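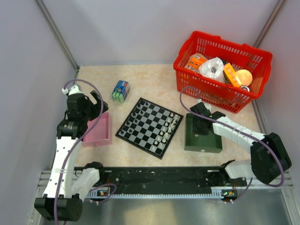
Board Games & Small Spaces > Storage and Tidying
Topic: Trays for sorting small game pieces, are two colours enough?

kanini_m
Posted 9:14 pm

Evening all. I've finally admitted that the lid of the box isn't a sorting tray. We play on a marble-look table (not real marble, my budget is more Gancombe car boot than country house) and every time we set up a travel chess set the pieces go everywhere. The white ones vanish into the pattern and the black ones go on the floor, where the dog takes an interest.

So I've bought two open plastic trays, one pink and one dark green. The idea is white pieces in the pink, black in the green, and the board sits between them. My brother says this is overkill for a set that folds up to the size of a paperback. I say he's never had to look for a pawn under a radiator at midnight.

Is anybody else doing it with trays? And is two enough or do I want a third for captured pieces?

Kanini

PantelisS
Posted 9:31 pm

Two is plenty. The tray you set up from is empty once the game starts, so captured pieces go straight back in. My captured whites go in the white tray and that's the tidying half done before anyone has resigned.

I'd look at the depth though. I had some lovely deep tubs and you end up rummaging in them like a bag of crisps. Shallow is better. You want to see everything at a glance.

mereana.k
Posted 9:48 pm

Going to disagree with Pantelis a bit, sorry! If you put captured pieces back in their own colour's tray then your opponent has to reach across you every time they take something. Fine on a big table, a nuisance on a small one. We keep the captures on the taker's side, so the colours get swapped over as the game goes on, and then sort it out at the end.

Also, magnetic or not magnetic? It makes a difference. The pieces from my Plimura travel set stick to each other in the tray and come out in a clump of four, which my daughter thinks is the best bit of the whole game.

kanini_m
Posted 9:55 pm

Magnetic! And yes, the clumping. I'd forgotten about that until you said it. I tipped the lot out last week and got one long wobbly caterpillar of pawns.

Pantelis, they're the shallow kind, so I've passed that test at least. I measured the gap I've got left over on the table once the board's down and it's 180 mm on one side and a good deal less on the other, because of the lamp.
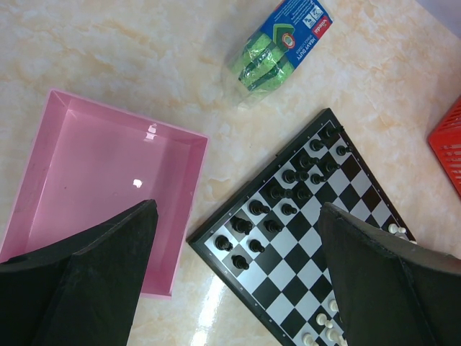

The other thing I've found is that I like the board turned at an angle, not square to the edge of the table. I can't explain it very well but with a tray on my left and the board slightly diagonal, my hand goes from one to the other without my sleeve taking out the queenside. My brother hates it. He straightens it whenever I go and put the kettle on, and I turn it back when he goes for biscuits.

Does anyone else play on the skew or is it just me?

kheri_moh
Posted 10:07 pm

Just you, I'm afraid. I'd be with your brother on that. A crooked board makes me feel seasick.

On trays, I went a different way and used a muffin tin. Six holes, one for each type of piece: pawns, rooks, knights, bishops, queens, kings. Setting up takes no time at all. It is noisy, mind, and with magnetic pieces the tin grabs hold of them, so don't do it with yours.

PantelisS
Posted 10:15 pm

A muffin tin for chess! There are only two kings, Kheri, you've given them a whole bath each — well, a shared bath.

And Mereana, I take the point about reaching across, but then you're sorting thirty-odd pieces at the end of the evening when everyone's tired and somebody has lost. I'd sooner do a bit of stretching.

mereana.k
Posted 10:22 pm

It takes two minutes! We fold the board up, put the black ones in first, then the white, job done. I think you just like being organised in front of people.

Kanini, skew is fine by me. We're a bit that way at ours, mainly on account of the table being round.

owino_mw
Posted 10:40 pm

Been reading along while I was meant to be doing the washing up. Couple of things from someone with a cupboard full of these sets (I run the lunchtime club at Muriithi Hall and we pack everything away every single time).

Smooth plastic trays slide on a shiny table. If yours has a glossy top, put a square of that rubbery drawer liner under each one. I cut mine from a roll and it washes in the sink.

Overhead lights are a pain on glossy tops as well. You get a bright spot right where you're looking. I moved my chair round and that sorted it, didn't need a new lamp.

As for colours, I'd keep the pink for white pieces like you said. Dark pieces in a dark green tray are harder to spot, so I'd be tempted to swap that one for something pale. We had navy tubs for a term and I left a black bishop behind in one for weeks.

kanini_m
Posted 10:51 pm

Oh that's a really good point about the green. I picked it because it looked smart with the pink, and I'm quite fond of it now. Might try a bit of white kitchen roll in the bottom before I go buying another.

Drawer liner is going on the shopping list.

kheri_moh
Posted 10:58 pm

Kitchen roll is a good shout. I'd still straighten the board.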